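Gripper keeps skewing markers when it closes — school club sorting task

Lachlan Moffat

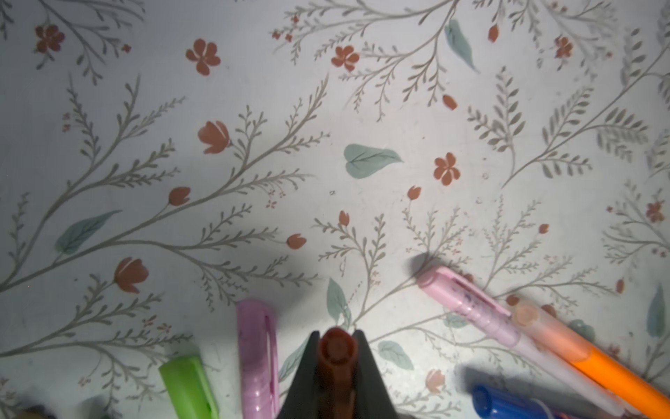 Our club is doing the marker sort for Pirau in January. Twenty runs at practice, 19 with the marker let go at a jaunty angle. Same code, same colour order. Do I fix the fingers or the code?

Davina Ogilvie

Fingers. Stick some thin rubber on the inside faces and slow the close right down. Ours was slamming shut like a ute door. Also check both fingers meet in the centre — one of ours didn't, for a whole term.

Yasir Qureshi

Have you tried turning it off and on

Jacqueline Besson

What Davina said, then redo your wrist offset. Mum's flowery tabletop is optional.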